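Huvico to Retire Its Rank Tracker, Again

April 25, 2021

Huvico, the search marketing company based in Hayes, has told customers it will close its keyword rank tracker and move everyone to a new product called Zaltum. Longtime subscribers may remember that the tracker was also due to close in December, when it received a farewell email, a discount code and then a price increase.

Zaltum will check positions every 4 hours instead of once a day, so a site owner in Sitcombe can now watch a bakery slip from page two to page three almost as it happens. The basic plan covers 40 keywords. Anyone tracking more will be moved to the next tier, which covers 204, a number the company describes as "generous" and doesn't explain.
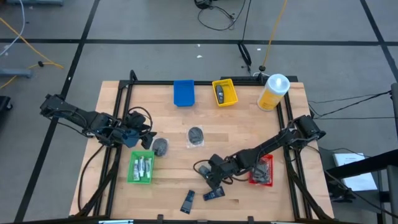
Existing reports can be exported as spreadsheets for about two months after the switch. Charts can't be exported, though Huvico says customers are welcome to take screenshots. Agencies with white-label accounts will need to upload their logos again.

Prices for the basic plan stay the same until the first renewal.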